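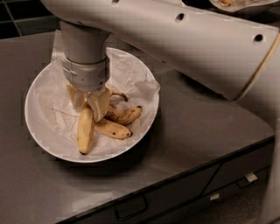 Slide 4: two-finger grip on the stem end of a bunch, lined bowl, kitchen counter

Leave the slide up for the whole grasping section. Point to the fingers first, then the paper liner.

The product is the Hullora counter kit: arm, gripper, base, control software. Tandale sells it as a package with setup and 2 days of operator training. Our review unit has the standard fingers. The soft set is a separate order -- mention this early, someone always asks.

Grasp choice. The planner looks for a stiff region before it looks for a center of mass. On a bunch of bananas that is the stem. Closing on the body of ripe fruit marks the skin, and the force limit does not fully prevent it. Say the default limit is too high for produce. We run it at 40 percent.

Liners. Crumpled paper gives the depth estimate trouble. Folds get read as part of the object, and the approach height comes out wrong. The vendor's fix is a flat liner. Ours is a second depth pass from a different angle, which adds about 7 seconds per pick. Neither is good.

Bowl rim. Clearance is set in the tool menu, not the task menu. The manual has this wrong.

(Pause. Water.)

Test protocol: 100 picks per item, same counter, overhead lights on. Results table is on the next slide. Do not read it out loud. Call out the stem grasps and the liner rows only.

Comparison with the Yeom arm: similar reach, shorter cable, better error messages. Skip if we are past 3:30.

Pricing: the service contract renews every March and covers the gripper but not the fingers. Refer purchasing questions to the handout.

Next slide.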